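A morning at the Ollero open day

I've been buying Ollero tea bowls for years without ever thinking much about where they came from, so when the pottery announced it was opening its doors for a day in May I put my name down straight away. The drive out takes you past the dairy farms and over the one-lane bridge, and the last bit is gravel. Park on the grass, not along the fence, or you'll be in the way of the clay truck.

We were split into groups at the gate and mine went with Sze-wing Kwok, who runs the glazing side. She started us in the clay store, a long cold shed that smells like a creek bed. They use two clays, a grey stoneware they buy in and a red one dug from the back paddock, and she let us squeeze a bit of each. The red is full of grit and feels almost sandy. I wanted to take a bucket home.

Next door is the throwing room, and I could have stayed there all day! Six wheels in a row, all going. One of the throwers was working through an order of 76 noodle bowls for a restaurant called Satetti, and each one took her less time than it takes me to butter toast. She weighs every lump first, then hardly looks at it. Someone asked how she gets them all the same size and she held up a bit of dowel with a notch in it.

After that came the glaze room, with its shelves of test tiles. There are 218 of them, every one numbered on the back, and Sze-wing keeps the recipes in a set of school exercise books going back to her first year. My favourite was tile 121, a streaky blue-green that she says they've never managed to get again. Same recipe, same kiln, different colour every time. She has a theory about the well water. 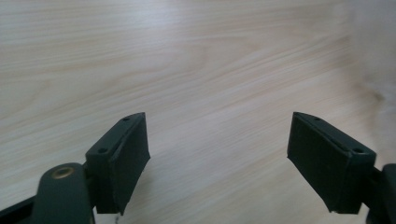

The kilns are out the back under a tin roof. The big gas one had been fired two nights before and was still too warm to unpack, but the little wood kiln was open and we could stick our heads in and see how the ash had melted down the walls like green toffee. They only fire it twice a year. It burns for 40 hours and they take it in shifts, with a camp stove and a lot of soup.

Lunch was dahl and flatbread from the Acharya van, eaten off Ollero seconds, and very good too (get the lime pickle). Then Tzu-hsuan Tsao gave a short talk about mending broken pots, with a plate of her grandmother's that she'd put back together in eleven pieces. I've got a cracked jug at home that I'd given up on and I've now pulled it back out of the cupboard.

The seconds table opened at two and it was a bit of a scramble. I came away with a lidded jar, three saucers that don't match anything and a Lolus mug, from the line they've just brought back, with the fat handle you can get your whole hand through. Bring cash, as the card machine kept dropping out.

They're hoping to do it again in spring, when the wood kiln is next due to be fired, and Sze-wing said people might be able to come for part of a night shift. I've already told her I'll bring soup.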